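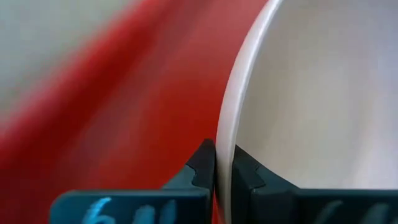 Gripper fingers closed on the rim of a white dish, seen from the wrist camera.

Home Guides Buying and budgeting Grippers Cameras Contact

How to budget for a first dish-handling arm

Most first budgets for a tableware cell are built around the price of the arm. The arm is the easiest figure to get and the one least likely to change. The fingers, the wrist camera, the spares and the hours of setting up are harder to price, and they are where small projects run over. The steps below follow the order we used when planning the Tramum bench at Ultness. Prices are in pounds, without VAT.

1. Write down what you will pick up

Do this before asking for any quotes. List each item with its diameter, its weight, and the thickness of the rim at the point where the fingers will meet. A supplier can't recommend a fingertip from the words "plates and bowls". Rims matter most, as a dish picked up by its edge is held over a very small area and the weight all hangs to one side.

Note the surfaces too. Glossy glazes and shiny trays throw reflections back at a close camera, and you may need to allow for a diffuse lamp.

2. Price the fingers separately

Ask whether the quoted gripper price includes fingertips. Often it covers the body and a pair of plain blanks. For our bench the Mogensen fingertips came to £155 a pair. We put three pairs in the budget: one fitted, one on the shelf and one to cut down or regrind while testing.

Check the following with the supplier:

- opening width, with the tips fitted
- lowest grip force that can be set, and in what steps
- whether tips can be changed without removing the finger bars
- delivery time for a single replacement pair

3. Add the wrist camera and its fixings

A camera at the wrist is worth having for rim work, where a fixed overhead view tends to lose the fingertips behind the hand. The camera we chose was £226. The bracket, a longer cable and cable clips are easily forgotten, so give them their own line. Ours was £200, mostly for the bracket, which had to be made twice.

Before ordering, check the closest distance at which the camera will focus. During a grip the dish may fill half the view, with everything behind it blurred. You want the rim and the tips to be sharp at that moment, and the background can be left to look after itself.

4. Allow for breakages and test stock

Buy the dishes you will really be using, in the real sizes, and buy more than you need. Mixed crockery from a cupboard is fine for a first afternoon but makes results hard to compare. Put test stock and breakages on one line.

5. Cost the setting-up time

We used Caden for installation and paid £484 for each day on site. Ask what a day includes. Travel, safety checks and a return visit may all be charged as extras. Your own staff time should go in as well, even if no invoice will ever arrive for it.

6. Put the orders in sequence

Order the gripper and one pair of tips first, then the camera, then the bracket once both are on the bench and can be measured together. Leave the spare tips until the first pair has been tried on every item in your list. If your supplier closes for part of August, place the bracket order before then.

Keep the quotes with the budget sheet, and write the expiry month of each one next to its figure.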